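About Prunen

Prunen is a wallpaper and printed paper shop in the old mill district of Skullmont. We sell our own patterns, hang paper in homes and small businesses, and match old papers for people who are repairing a room and don't want to strip the whole thing.

The shop was opened by Helmi Ahonen, who trained as a bookbinder and came to wallpaper through the endpapers of old books. Her first pattern was a marbled sheet in two grays. It sold badly for a year and is still in the range. We are a team of 4 now. Two of us draw and print, one hangs, and one runs the counter, the phone and the sample mail.

What we make

Most of our patterns start from plant engravings. The oldest source we own is a gardening book printed in 1789, bought at an estate sale with its back cover missing. We redraw from it by hand at the size the paper will be printed. Enlarging a small engraving on a machine makes the lines go thick and soft, and you notice it as soon as you stand close to the wall.

Our two main lines are Cocco and Prenero. Cocco is small-scale, with short repeats, and works in hallways, closets and rooms with a lot of doors. Prenero is large-scale. A single stem can run taller than a door, so it needs a wall with some height to it. Customers often worry that a big pattern will make a small kitchen feel smaller. We haven't found that to be the case, but we will lend you a full-width sample so you can tape it up and live with it for a week. 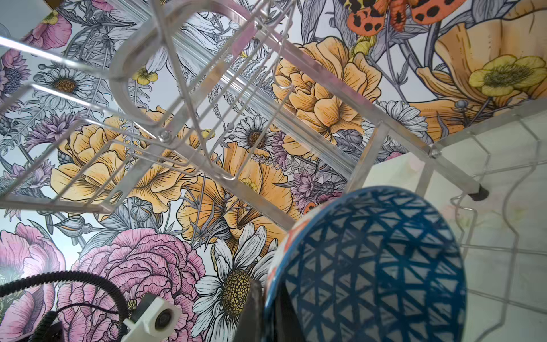
Color is where most of our time goes. The line work in a pattern is fixed once it is drawn, but the washes are mixed again for each batch, and we keep a dried swatch from every one. If you are adding to a room we papered before, bring your batch number or a scrap of the paper. Without one or the other we can get close, but we can't promise a match.

Kitchens and bathrooms

We do hang paper in kitchens and bathrooms. The wall has to be sound and fully dry, and old grease has to come off with sugar soap before we size it. Behind a range or right up against a tub we suggest tile or paint. Anywhere else, a coat of clear matte sealer is enough for ordinary splashes. The sealer adds a day to the job.

The workshop

We moved into the present building in September, after eleven years in a rented garage. It has 2000 square feet on one floor, with the print tables at the back and the sample library in front. The library holds nearly 700 papers, our own and old ones we have collected. You can look through it during shop hours. Please leave the gray boxes to us, as some of those sheets tear easily.

Ordering and hanging

Measure the width and height of each wall and send us the numbers along with a rough sketch showing doors and windows. We work out the rolls and send a written price. Printing takes three to five weeks. We hang within an hour's drive of Skullmont and ship anywhere in the country. Unopened rolls can be returned within thirty days if they are from a stock color. Custom colors can't be returned.

Samples are free for the first two and mailed flat.

Page last updated February 2024.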